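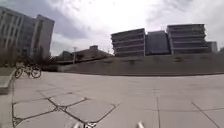 Minutes of the Pre-Construction Coordination Meeting
Gronton Depot Extension

Date: 4 October 2021
Place: Site office, Gronton, and by video link
Chair: Paloma Holloway (client's project manager)
Present: Florencia Bustos (Ocampo, main contractor), Yamila Garrido (planning and programme, Ocampo), Nyokabi Lema (structural engineer, Pliltia)
Apologies: Tainá Andrade (drainage and groundworks, Skistico). Written update received.
Minutes taken by: Yamila Garrido

1. Minutes of the last meeting

Agreed as correct, with one change. Item 4.2 should read "north stair core", not "north stair door". FB to reissue.

2. Actions carried forward

2.1 Party wall award. Signed copy received by PH and filed. Closed.
2.2 Temporary power. Application is in but the supplier has asked for a revised load schedule. FB to send it this week. Open.
2.3 Asbestos survey of the old plant room. Report issued to all. Two small items of pipe lagging to come out before strip-out starts. Closed, removal now covered under item 5.
2.4 Steel connection details. See item 4.

3. Programme

3.1 YG went through revision C. The overall completion date has not moved. Float on the frame is down to 7 working days, mostly taken up by the longer lead time on the roof beams.

3.2 PH asked why cladding is shown starting at the east end when the tender programme had it starting at the west. FB said the west end is needed for crane access until the roof is on. PH accepted this but wants it written into the method statement, as the depot manager was told something different in the summer.

3.3 NL said the programme allows no time for checking the contractor's temporary works design. Pliltia needs 15 working days from receipt of a full set. YG will add a bar for this and link it to the start of excavation. If the design comes in late the excavation date will go with it.

3.4 The depot will stay in use throughout. No deliveries during the morning vehicle run-out. FB to agree the exact times with the depot manager and put them on the gate notice.

4. Structure

4.1 NL has marked up the connection drawings for grid lines A to D. Comments are minor apart from the splice on line C, where the bolts can't be reached once the stair is in. The fabricator has been asked to move the splice up. Revised drawing awaited.

4.2 Lines E to G not yet received. FB to chase.

4.3 There was some discussion about the holding-down bolts. Ocampo would like to cast them in. NL would prefer them in cones to give some adjustment. Agreed to use cones – FB to price any difference and send it to PH before the order is placed.

5. Groundworks and drainage

5.1 TA's written update was read out. Trial pits are finished. Ground is much as the report said, except at pit 3, where there is made ground to a greater depth than shown. Skistico suggests digging out locally and filling with lean mix. NL is content in principle and will confirm the formation level in writing.

5.2 The existing drain run by the fuel store is not where the record drawing puts it. A camera survey has been booked. PH asked that nobody dig in that area until the survey is back and the line has been marked on the ground. Agreed.

5.3 Lagging in the plant room to be taken out by a licensed contractor. FB to confirm name and dates.

6. Cost

6.1 PH reported one instruction since the last meeting, for the change of lock suites to match the existing depot. Value £2,000, agreed.

6.2 FB gave notice of a possible extra for the made ground at pit 3. No figure yet. PH said any claim should come with measured quantities and not a lump sum.

6.3 First valuation to be based on the site set-up, surveys and design fees only. PH does not expect to pay for materials off site without proof of ownership and insurance.

7. Health and safety

7.1 Construction phase plan issued as a draft. PH has sent comments, chiefly on the shared access road. Final version needed before any plant comes to site.

7.2 Walkway from the staff entrance to be fenced on both sides. NL asked whether the fence feet would narrow it too much for wheelchair users. FB to measure and report back.

8. Any other business

8.1 Drawing issue. Several people are still getting drawings by email as well as through the shared folder and the revisions don't always match. From now on the shared folder is the only formal issue.

8.2 Neighbours' letter. PH to draft. It will give working hours and a site telephone number. FB asked for 30 spare copies for the gatehouse.

Actions

FB: reissue last minutes (1); load schedule (2.2); delivery times (3.4); lines E to G (4.2); cone price (4.3); lagging contractor (5.3); walkway width (7.2)
YG: add temporary works check to programme and issue revision D (3.3)
NL: formation level at pit 3 (5.1)
TA: camera survey results (5.2)
PH: neighbours' letter (8.2)

Next meeting: first week of November, same place. YG to send the invitation.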